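3.2 Where households eat

The diary survey in Dramville drew 3,968 usable entries. Respondents wrote down where each evening meal was eaten and who was present. Meals at a dining table lasted longer than meals eaten on a couch or standing in the kitchen, and the gap held in homes with and without children. Homes with a separate dining room did not use it more often than homes where the table stood in the kitchen.
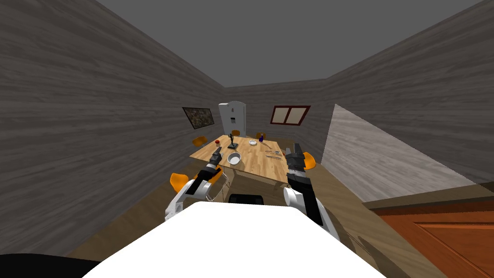

Hiba Boutros, commenting on an earlier draft, argued that meal length may reflect the number of people present more than the furniture. We therefore repeated the comparison for people who ate alone. The gap became smaller but remained.

Serving habits were coded separately. Shared dishes were recorded mostly in November, when more relatives visited. Coders disagreed on whether a bowl of fruit left out all day should count as a shared dish, and these entries were dropped from Table 4. 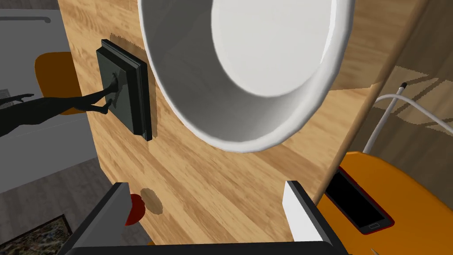

Figure 4. White bowl on a wooden tabletop.

Entries that named no room were kept in the totals but left out of the comparison by room. Khasawneh and Kassab used the same rule in their Dabbas study, so the two sets of results can be read side by side.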